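Can a Robot Fold My Laundry Yet? A Little Gallery

Posted 10/02/2026

I have hated folding shirts since I was old enough to be handed one, so when people ask why I keep a page about chore machines, well, that's the reason. I've now got 3,311 pictures on this site (yikes) and more than 33 of the galleries are laundry. Dishes come next, then shelf stocking, which I keep promising to do properly.

This set is all T-shirt. One green shirt, one white table, two arms, and a whole lot of soda in the background! 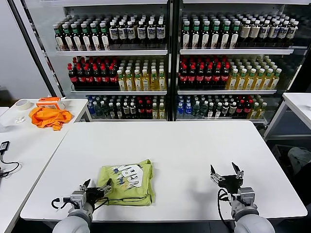
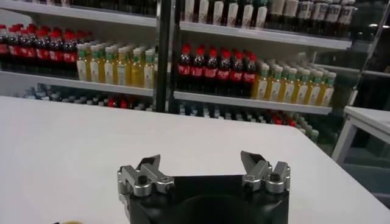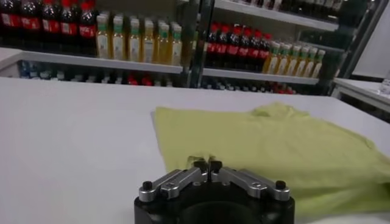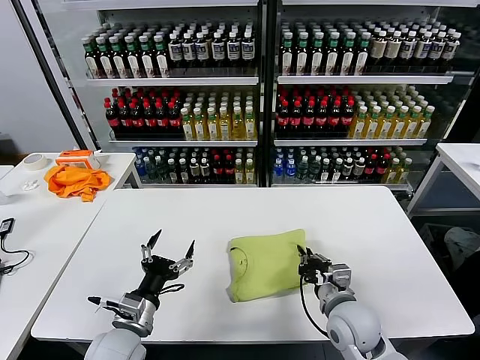
Shirt work on the white table. The first and last pictures show the folded bundle with both arms over the table, and the middle two are close-ups from the gripper.

The third one is my favorite. The shirt is spread out and a bit wrinkly, with the fingertips almost closed right by the edge of it, and that's the part I always get stuck on when I think about this stuff. Picking up the edge of a shirt is so easy for us that we don't even count it as a step. Try it sometime wearing oven mitts and you'll get the idea (I did, and I gave up and went back to the couch).

So, are we there yet? My answer for now is "sort of, if you clear the table first." A square bundle is a square bundle, and I've put worse ones in my own dresser. But my laundry comes out of the dryer as one big knot with socks stuck inside the sleeves, and I'd want to see a machine deal with that before I hand over any money. Fitted sheets? Don't get me started.

The shop side looks closer to me. A clothing store has the same shirt in a big pile, same size, same fabric, and somebody has to refold it all day long after people like me go digging for a medium. I'd happily let a machine have that job. I did it for two summers and my wrists still remember.

More galleries: Gerar (towels), Kuusk (bottles and shelves), Skisten (two long pages of dishes, sorry about the load time). The Verkik pages from November are still missing their captions and I'll get to them when my own laundry is done.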